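August 6, 2024

We finally cleared out the hall closet in Jurville. Branislav wanted it done before December, and I wanted the shelf back for towels.

Most of it was old paper: phone bills, a Fosgate bus map from 2000, warranty cards for things we gave away years ago. I kept 54 pages and put the rest out for recycling. The small electronics went in a box by the door. Marina knows a shop in Clindmont that takes them on weekday mornings.
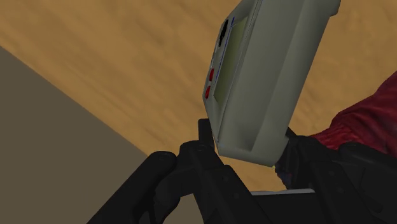 *Gray-green handheld, red cloth, wooden surface.*

Next is the drawer under the oven. I have no idea what is in the back of it.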